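COMMUNIQUÉ DE PRESSE
Pour diffusion immédiate

L'observatoire de Pimevville rouvre sa coupole au public en mars, et cette fois on regarde les étoiles changer d'éclat

Pimevville – Je vous écris moi-même ce communiqué, comme d'habitude, alors pardonnez le ton, je n'ai jamais su faire dans le style officiel ! Après un hiver passé à démonter, graisser, recâbler et remonter, notre petit observatoire rouvre ses portes au mois de mars avec un programme tout neuf que nous avons baptisé Flelosora. Le principe tient en une phrase : des habitants de la commune et des environs vont mesurer, nuit claire après nuit claire, l'éclat d'étoiles variables, et leurs mesures seront rassemblées dans un catalogue ouvert à tout le monde.

Une étoile variable, pour celles et ceux qui n'ont jamais mis le nez dedans, c'est une étoile dont la luminosité change avec le temps. Il y en a qui gonflent et se dégonflent (les céphéides, mes préférées, je ne m'en cache pas), il y en a qui sont en réalité deux étoiles tournant l'une autour de l'autre et qui s'éclipsent à tour de rôle, comme Algol dans Persée, dont l'éclat chute nettement tous les 2,87 jours. Et puis il y a les géantes rouges du type de Mira, dans la Baleine, qui mettent presque un an à faire leur cycle et qui disparaissent complètement à l'œil nu entre deux maximums. La première fois qu'on la retrouve là où il n'y avait rien trois mois plus tôt, ça fait quelque chose, je vous assure.

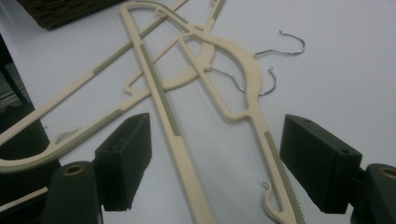 Le catalogue de départ comprend 646 étoiles. C'est beaucoup, je sais, et Mattes Stöcker, qui l'a établi soirée après soirée à la table de ma cuisine, m'a promis qu'on pourrait en enlever si personne ne suit. Pour la première saison nous en avons choisi 43, toutes assez brillantes pour être suivies aux jumelles ou avec une lunette modeste. Les autres attendront que nous ayons pris le rythme, ou que le télescope de la coupole soit libre, ce qui n'arrive pas si souvent au printemps avec les scolaires.

Parlons du télescope, tiens. C'est un Newton de 200 millimètres de diamètre que nous appelons tous Baxter, et j'ai renoncé depuis longtemps à lui donner un nom plus sérieux dans les documents administratifs. Son miroir a été réaluminé, sa monture équatoriale a reçu une nouvelle vis sans fin, et le suivi est devenu d'une douceur incroyable : on laisse une étoile au centre de l'oculaire, on va se servir un thé, on revient, elle y est encore ! Ceux qui ont connu l'ancien entraînement, avec son petit hoquet à chaque tour, comprendront ma joie.

La méthode d'observation reste volontairement simple. On repère la variable, on choisit deux étoiles de comparaison dont l'éclat est connu, une un peu plus brillante et une un peu plus faible, et on estime où se situe la variable entre les deux. On note l'heure en temps universel (j'insiste, en temps universel, j'ai passé des soirées entières à corriger des carnets remplis à l'heure d'été), la magnitude estimée, l'état du ciel, et c'est tout. Une débutante un peu patiente arrive à un dixième ou deux dixièmes de magnitude près au bout de quelques séances. Pour des étoiles qui varient de plusieurs magnitudes, c'est largement assez pour tracer une belle courbe.

Les estimations se saisissent ensuite dans Perkora, le logiciel que Gisela Kröger a écrit pour nous et qui tourne sur à peu près n'importe quel ordinateur, même ma vieille machine. Il dessine la courbe de lumière au fur et à mesure et signale les valeurs bizarres. J'ai demandé à Gisela une phrase pour la presse et elle m'a répondu : « Dis-leur surtout de ne pas regarder la courbe avant d'aller observer, sinon ils verront ce qu'ils s'attendent à voir. » Voilà, c'est dit. C'est d'ailleurs un vrai souci dans ce genre de travail, on l'appelle le biais d'anticipation, et j'y suis tombée plus souvent qu'à mon tour.
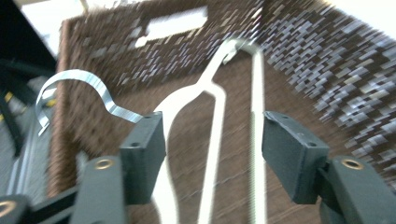 Les séances publiques commencent à 20 h 30 quand le ciel est dégagé. On se retrouve au pied de la coupole, on laisse les yeux s'habituer à l'obscurité pendant une bonne vingtaine de minutes, et on en profite pour faire le tour des constellations du moment. En mars, Orion descend déjà vers l'ouest en début de soirée, le Lion monte bien haut, et Bételgeuse est encore très confortable à observer. Elle est variable, elle aussi, et c'est avec elle que je fais débuter tout le monde : elle est facile à trouver, orange, et il y a Procyon et Aldébaran pas trop loin pour comparer. Attention seulement à la hauteur sur l'horizon, l'atmosphère mange de la lumière quand on regarde bas.

Les groupes sont limités à 6 personnes dans la coupole, l'escalier est étroit et la plateforme aussi. Les autres observent dehors sur la terrasse avec les jumelles de l'association, puis on échange. Prenez un manteau plus chaud que vous ne le pensez nécessaire, des gants, et une lampe rouge si vous en avez une (une lampe de vélo arrière fonctionne très bien si elle ne clignote pas). Les téléphones restent dans les poches, je suis intraitable là-dessus.

Les enfants sont les bienvenus à partir de huit ans, accompagnés. Pour les plus jeunes, nous préparons des après-midi d'observation du Soleil, avec un filtre adapté placé devant l'instrument, évidemment, et un atelier de fabrication de cadran solaire. Les dates seront affichées à la mairie et à la porte de l'observatoire dès qu'elles seront fixées.

L'inscription à Flelosora est gratuite. On reçoit un carnet, les cartes de champ des étoiles de la saison et un accès à Perkora. Pas besoin d'avoir un instrument, pas besoin d'avoir fait des maths. Mattes anime une soirée d'initiation en salle avant les premières sorties, avec un exercice sur des champs d'étoiles projetés au mur, et il est d'une patience que je lui envie. Les personnes qui observent déjà de leur côté et qui ont des carnets anciens au fond d'un tiroir peuvent aussi nous les apporter, nous serions ravis de les saisir, même s'ils sont incomplets, même s'ils sont à l'heure d'été !

Un mot encore sur l'éclairage public. La commune éteint désormais les lampadaires du chemin de l'observatoire les soirs de séance, et la différence est énorme, on devine la Voie lactée d'hiver au-dessus du toit. Merci à la mairie. Venez donc à pied ou garez-vous en bas, phares éteints, le chemin est balisé.

Les journalistes qui souhaitent passer une soirée avec nous peuvent s'annoncer à l'accueil de l'observatoire, l'après-midi de préférence, je dors le matin. Gisela peut fournir des courbes de lumière en bonne résolution pour publication, et Mattes répond volontiers aux questions sur le choix des étoiles.

Contact presse : observatoire de Pimevville, programme Flelosora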